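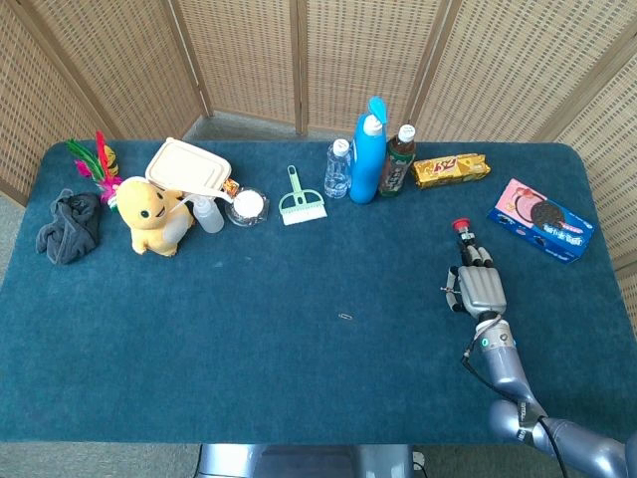

Minoru Hoshino replied: Don't put felt in the washing machine, whatever the seller told you. Most craft felt shrinks, and if it's glued to the table you can't take it off anyway.

Original question
Felt table cover - how to clean and keep clean?
Posted 26th January

I have a rectangular table with a teal felt top, set up in a corner with a folding rattan-style screen behind it. It ends up holding everything: bottles, a shuttlecock, a yellow plush toy, a food container, cleaning stuff. The felt picks up lint and there are a couple of dull spots where something dripped. I bought it used in Vunbridge for 50 dollars so I don't want to pay for a professional. Is a plain brush OK or will it raise the fibers? Also should I be keeping bottles of liquid on it at all?

2 answers (sorted by oldest)

Minoru Hoshino
Continuing from above. Clear the whole top first. People clean around things and then wonder why there are patches. Brush in one direction with something soft. If the bristles are stiff, try it near a corner. For the drips, use cool water with a drop of dish soap on a white cloth. Dab, don't rub. A squeeze bottle with a thin nozzle is handy for putting a little water exactly where you want it, but go easy, the padding underneath takes a long time to dry.

Bottles are fine if they stand on a tray. Cleaning liquid is the one I would move. A leak from a cap can take the color out of felt and you won't get it back.

211 people found this helpful

Tin-yau Tse
i use a lint roller. works ok. for the small stuff get a bin with a lid and put it behind the screen

Comments

Original poster: Thanks both. Brushed it and most of the lint came off. One dull spot is still there after two rounds of dabbing. The bottles are on a tray from Feneo now and the detergent is under the sink.

Minoru Hoshino: If the spot is stiff it could be soap left in the felt. Dab again with plain water only and let it dry overnight - no hair dryer.

Tin-yau Tse: does the screen get dusty too? mine does, vacuum with the brush end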